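Bring back the paper bus timetable

When the council took the printed timetables out of the shelters in October, it said that passengers had moved on. Most of us carry a phone, the notice explained, and the phone knows more than a sheet of paper ever could. I have used the buses here for most of my adult life and I think the decision was a mistake.

The saving was small. The printing contract with Ospina came to 3,230 pounds a year, a figure you can find near the back of the transport budget if you are patient. That paid for new sheets at 80 stops whenever the times changed. The council spends more than that on the hanging baskets outside the library, and I have no complaint about the baskets.

What we got in return is an app called Kokau. It works well enough in the town centre. It works less well on the hill road, where the signal drops out, and it is no use at all to someone whose battery has gone flat on the way home from a late shift. It also tells you only what you ask it. A paper timetable shows the whole day at once. You can see that the last bus leaves earlier in the school holidays, or that the next one goes the long way round by the hospital, without knowing beforehand that you ought to check.

My neighbour Margarida Neves is a good case. She has a phone and uses it to ring her sister. She used to copy the times she wanted on to the back of an envelope and keep it by the kettle. Now she walks to the stop and waits. In fine weather that costs her around half an hour of her morning. In bad weather she stays at home, and I doubt that shows up in anybody's passenger survey.

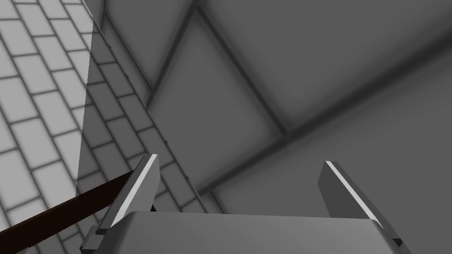
Computer-rendered view of an open gripper.

The usual answer is that you cannot hold everything back for the sake of a few people. I accept that. I pay my bills online and I would not want to go back to queuing at the post office to do it. But a bus stop is a public place, and the information there should be available to whoever happens to be standing at it, including visitors who will never download anything for the sake of one journey.

Some places manage to have both. In Vavico, where my daughter lives, every shelter has a printed sheet with a code in the corner for those who prefer to scan it. The sheets are plain black and white and they are changed twice a year. She tells me they are sometimes a few weeks out of date - so is the app, from time to time.

I would settle for less than that. Put the sheets back at the stops on the hill road and outside the health centre, and leave a pile of them on the library desk. The frames are still there in the shelters, with nothing in them.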